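11 July 2025, bench notes, Kumer two-arm kit (on loan from Nimelstead)

OK so this is week two with the Kumer and I promised to write things down properly before the loan runs out and we have to say yes or no. Last time I left it all in my head and Pollock got sent back with half a page of notes, which I still regret.

Setup first. Unboxing to both arms moving took me 4 hours, and most of that was cabling. The quick-start card has the left and right wrist leads the wrong way round (I've emailed them, they already knew). Once that was sorted the calibration ran clean the first time, which I was not expecting after the Pollock!

Grippers: I like them a lot more than I thought I would. The fingers are plain and a bit stubby but they hold odd shapes without much fuss. I've been doing toy block work all morning, one hand holding a little clump of blocks and the other holding the end of a thin green wire that comes off the green one. Soft stuff like wire is where the Pollock fell apart, so that's what I care about. Ran it 31 times with the force limit at the factory setting and lost the wire on 8 of them. Most of the drops were early on, before I slowed the right arm down. Haven't touched the left arm's speed yet, want to change one thing at a time.

Gripes, in no order:

- The software nags you about updates in the middle of a session. Why.
- Wrist cables stand up in big loops over the arms. They haven't snagged on anything so far, but I keep eyeing them, and I'd want clips before anyone runs this unattended.
- Emergency stop is fine but the reset after it is slow, and it forgets your speed settings (!!). Write them down.
- The manual calls the same joint two different names depending on the chapter.

Money: the quote has the service plan at 600 a year on top of the kit, with swaps for worn fingers included. Futo's plan is cheaper but you pay for every finger set, and we chew through those. I still need the Futo quote in writing. If we buy, I'd like it in before December so the budget question doesn't roll over again.

Still to do: repeat the wire runs with the force limit one notch down, then try a heavier clump of blocks in the left hand. Also ask Nimelstead whether the loan can go another week, I'd really like one long run before deciding. 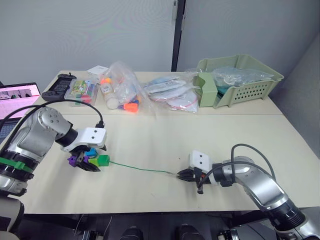

Rawiri Baxter read this over lunch and said he'd hold off on the service plan until they put in writing how long a finger swap takes, and that he wants the speed settings bug fixed before he'll sign anything.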